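The Shop at Brendden Road

Youssra Kettani had the key, so she got there first. It was Sunday and the heating was off. She put her bag on the radiator out of habit and took her coat off, then put it back on.

The playroom had been her aunt's for 40 years. Latifa Abdel Hamid had minded other people's children in it, five days a week, and when she stopped she had shut the door and left everything where it was. Now she was moving to a flat in Clekent with one bedroom and a balcony, and the toys had to go somewhere.

"Anything with a crack in it, throw away," she had said on the phone. "The rest can go to Anastasia."

Anastasia Karras ran the playgroup at Ternano Street. She was coming at three with her car.

Youssra started with the kitchen things. Most of them were plastic and only wanted a wipe. She filled the basin, found a cloth that was clean enough and worked through the first crate. At the bottom, under the saucepan lids, she found the ketchup.

She had forgotten it. Her aunt had made it one winter, red yarn over white plastic canvas, after two boys fought over the shop's only bottle and it went out of the window. The label had taken her longest. She had drawn it on squared paper at the kitchen table and counted under her breath, and anybody who spoke to her had to wait until the end of the row.

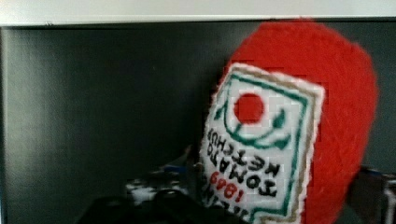 Youssra turned it round in her hands. The wool had gone fuzzy, but she couldn't find a loose end anywhere. She tried to remember what they used to charge for it. There had been a till, and paper money, and for one whole summer her cousin Tarek had been the shopkeeper and let nobody else have a go. Ketchup was 3000 pounds. So was everything. If you said that was too much he shut the shop.

He came at half past ten, with two coffees and a roll of bin bags.

"Is that the ketchup?" he said.

"It was in with the lids."

"Give it here."

She gave it to him. He read the label out loud, as if it might have changed, and sat down on one of the small chairs with his knees up near his chin.

"I want this," he said.

"She said it all goes to Anastasia."

"Did she say the ketchup?"

"She said the rest."

He drank his coffee and didn't put it down. Youssra went back to the basin. After a while he got up and started bringing her things from the shelves, and they got on quite quickly after that. He dried badly. She went over the cups again when he wasn't looking.

They used the white table because it was the biggest. The colander went on it, and the little green pot that matched, and the dark pots over to the left. The lavender plate still had to be checked for cracks. Tarek put something red and round in the blue cup and left it there. The banana, the strawberry and the slice of orange went down wherever there was space, and the toaster oven with the blue inside stood on the right, where he had put it when his arms got tired.

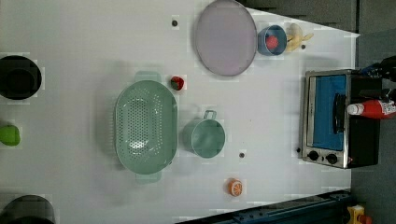 Three o'clock

Anastasia was 15 minutes late and said so before she said hello. She had brought Bořivoj Polák, who did the lifting at Ternano Street and mended the chairs. He looked at the toaster oven and turned one of the knobs.

"They'll fight over this," he said.

"They always did," said Youssra.

Anastasia picked up the colander and put it on her head, then took it off and packed it. She wrapped the plate in a towel. She asked whether there was a list, and Youssra said there wasn't, and Anastasia said good, she hated a list.

Tarek was standing by the window with his coat on. One pocket stuck out a long way.

"Is that everything?" Anastasia asked.

Youssra looked at him. He looked at the car park.

"There's a ketchup bottle," he said. "My aunt made it."

"Oh, lovely. Does it go with the set?"

He took it out of his pocket. Bořivoj held out the open box, and Tarek stood there for long enough that Bořivoj rested the box on the table again.

"What do you charge at your shop?" Tarek said.

"We haven't got a shop," said Anastasia. "We've got a café. It's all free, I think. They don't really do money."

"You should do money."

"All right," she said.

He put the ketchup in beside the banana, the right way up, and then moved the banana so that it couldn't fall over. Youssra rang her aunt from the step while the others carried the boxes out. The line was bad and there was a radio going.

"Did you find the till?" said Latifa.

"No. Was it in the cupboard?"

"Look behind the mats," said Latifa, and Youssra went back in to look.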